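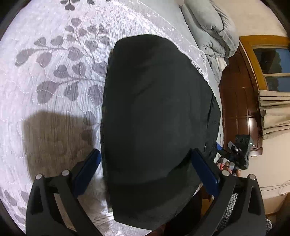 Dark clothes on a leaf-print quilted bedspread.

Coat swap is back in Curkura!

5/12/23

I popped into the Ferrand hall this morning and the winter clothes swap is on again – hooray! Last October we shifted 500 bits of clothing in one afternoon, and I still wear the green scarf I got. Bring up to 3 clean items and take the same number home. Doors open at 2 and it's free, though the tea is 50p. Coats and thick trousers go quickest, so have a rummage in your wardrobe tonight. Kids' sizes are on the stage.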